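Drunen Hand Gripper

From the open robotics notebook, tools section. Last revised Friday, December 3, 2021.

The Drunen hand gripper is a two-finger tool that a person carries around and works by hand, so that a robot arm can later be taught from the same motions. I look after the one in our group, and I've been asked to turn my pile of notes into a proper article, so this is me trying to sound like an encyclopedia and probably failing by the second paragraph. It covers how the tool is put together, how I set it up before a session, what wears out and how to fix it.

Overview

There are a few of these hand tools going around and they all follow the same idea. You have a grip, a trigger, a pair of linkage arms, two soft-ish finger pads and a camera looking down over the whole business. Squeeze the trigger and the fingers close, let go and a spring opens them again. Ours came as a kit from Luvov, and the finger pads are printed in-house (blue, for no better reason than that was the spool on the printer). The matching robot side is a Kahsay wrist with the same arms bolted on, and keeping the two ends identical is most of my job! If the hand tool has fresh pads and the robot has tired ones, you'll see it in how things get picked up.

Construction

The arms are black, angular, with triangular cut-outs that keep the weight down. Silver bolts hold the joints. Behind them is a linkage plate that makes both arms move together, and behind that a return spring that I have lost under a workbench more than once. The pads are long and narrow with a ridged inner edge. Those ridges are what hold onto slippery stuff like plastic wrappers, and they are also the first thing to go.

Fit the pads with the ridges facing each other. I know that sounds obvious, but the mounting holes are symmetrical and a pad will go on backward quite happily.

Setting up

I start with the bolts. Snug each one down, then back it off just until the arm swings under its own weight. Too tight and the trigger feels like a stapler, too loose and the tips wander past each other when they meet. Then I close the fingers slowly over a strip of paper and tug it. If it slides out at the tip but holds farther back, the pads are toed out, and you loosen the pad screws, squeeze the fingers shut, and tighten everything again while they're pressed together. That one trick has saved me more time than anything in the kit manual.

Next comes the camera. Both tips should be in view with the fingers fully open, and they should stay in view all the way to closed. I mark the mount with a paint pen once it's right, so if somebody bumps it I can see at a glance. The lens is very wide, so straight edges near the outside come out curved and you shouldn't go chasing that as a fault. Wipe the lens with a dry cloth. Please don't use your shirt.

Lighting deserves a minute too. A bare lamp pointing toward the camera will bleach a corner of the picture, and if the thing you're picking up is in that corner you've wasted a take. Turn the lamp or turn yourself.

Checking against real objects

Paper strips only tell you so much, so the last check is always a box of mixed things with awkward packaging. Snacks are my favorite, since there's such a spread of shapes and wrappers in one place. I hover over the pile with the fingers wide open, pick something, lift it, set it down beside the box, and go again.

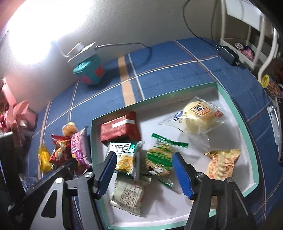 Foil bags are the hard ones, and a worn pad will let go of them well before it drops anything boxy. Soft bread is tricky in the other direction: if the trigger is sticky you'll squash it before you feel it. I go easy, and if I can't go easy, the linkage needs cleaning.

Wear and repair

Pads first, always. Run a thumbnail down the ridges, and if it skates, replace the pair. Never just one side. I changed to a tougher filament from Grakov in May and the pads have lasted noticeably longer, although they were a bit too stiff until I thinned the backs.

Bolts work loose with use. A tiny drop of thread locker is fine on the outer ones, but keep it away from the pivots, where it creeps in and gums up the joint (ask me how I know). For a gummed joint, take the arm off, clean the pin and the hole, put it back dry. Oil collects crumbs and lint.

If the fingers no longer open all the way, it's usually the spring, unhooked at the back end. Our current tool is on its 19th pair of pads and still its first set of arms.

See also: Kahsay wrist adapter; Pad printing settings; Camera mounts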